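02/03/2018
Doherty sim, wardrobe task, student team notebook

Picked up from Conall's branch. His arm limits are merged, and the base now holds position while both arms move. Physics step is set to 2 ms. I tried 1 ms on the Pletex machine and the run time was too long to be useful for the club session.

Contact settings: friction on the finger pads raised, damping on the wrist joints left alone. Stiffness 900 made the fingers chatter against the panels in the first batch. 400 is quieter. Keep 400 until Fiona Haldane has looked at the logs.

Right arm goes to the cabinet, left arm stays up and clear. The planner still likes to swing the left elbow across the body when both targets are sent in one message. Workaround is to send the left target first and wait for the done flag. 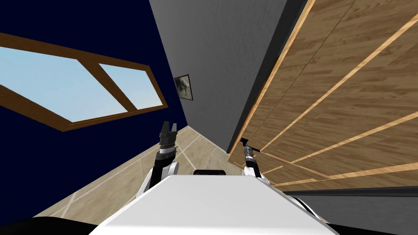
The done flag is not reliable either. It goes high when the joint error is small, even if the joint is still moving. Added a velocity check in the left arm node only. Right arm node needs the same change.

Still open:
Camera roll offset in the Hestar config, sign not confirmed.
Seed is not written to the log header.
Batch of 100 runs for the Nevimville entry, due in June. Conall Ó Conaill has the script.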